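Furkness Terrain Generator: Questions and Answers
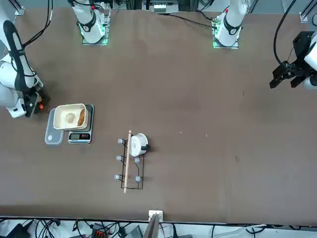
Wenche Bakke

What is Furkness?
It's my term project for the graphics course, a program that grows whole landscapes out of layered noise. You give it a seed number and it gives you mountains, valleys and a coastline!

Which noise did you use?
Gradient noise, summed over 6 octaves. I tried 10 as well, and the extra detail mostly vanished once the fog was on (plus it got slow).

How does the water work?
It's one flat plane at a fixed height, with the land mirrored and rendered a second time for the reflection. The ripples come from a scrolling normal map. I love how much this adds for so little code.

Can I change the colors?
Yes! Grass, rock and snow are picked by height and slope, and all the cutoffs sit in one text file.

Why do I see cracks between tiles?
Neighboring tiles are at different detail levels. Turn on "skirts" in the settings and they close up.

Does it do erosion?
Only the rain kind so far. Mwangi Rweyemamu helped me get the sediment step right, and seed 75 shows it off best, with long gullies running down to the sea.

Last updated Jun 11, 2018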